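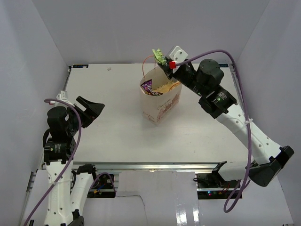 Page last changed: Monday, 4:12 p.m.

Kesthorpe Shared Workshop
The two-arm packing build has moved to the enclosed bench. This thread records the state of the work for members and for the Hultby workshop, which is following the same parts list. 1/9

Kesthorpe Shared Workshop
Both arms are mounted on the lower level, below the aluminum rail. Members who built to the January drawing, with the bases on the tabletop, should move them. The old drawing has been withdrawn. 2/9

Kesthorpe Shared Workshop
The present task is the filling of a paper snack bag. The right gripper handles the packets and the left stays raised and open. A green and yellow packet is at the mouth of the bag, with a purple wrapper and a yellow bag already tucked in. 3/9

Kesthorpe Shared Workshop
Crumpled packets remain the hardest items to grip. Eugeniusz Kołodziej has recut the finger pads twice. The second set is the one to copy, and the file is in the Loston folder under "pads, narrow." 4/9

Kesthorpe Shared Workshop
Cables: the purple lines are to be left in a wide loop at the wrist and tied to the white link with one cable tie. Please do not shorten them. A tight loop pulled a connector loose on the first build and cost the group an evening. 5/9

Kesthorpe Shared Workshop
Power: the supply for this build is 12 volts. Switch off at the wall before touching any motor connector. This applies to experienced members as well. 6/9

Kesthorpe Shared Workshop
The arm settings are now kept in a single file. Zdzisław Rutkowska maintains it, and changes should be sent to her with a short note of what was tested. The current revision is 882. Revision 880 has the left and right wrist limits reversed and must not be used. 7/9

Kesthorpe Shared Workshop
The Theodorakopoulos bench remains reserved for this build on Monday evenings. Other projects may use it at all other times, provided the arms are not moved and the side panels stay in place. 8/9

Kesthorpe Shared Workshop
Still open: a stiffer bracket for the left wrist, a cover for the circuit board on the lower level, and a decision on bag size. Members wishing to take on any of these should reply to this post. 9/9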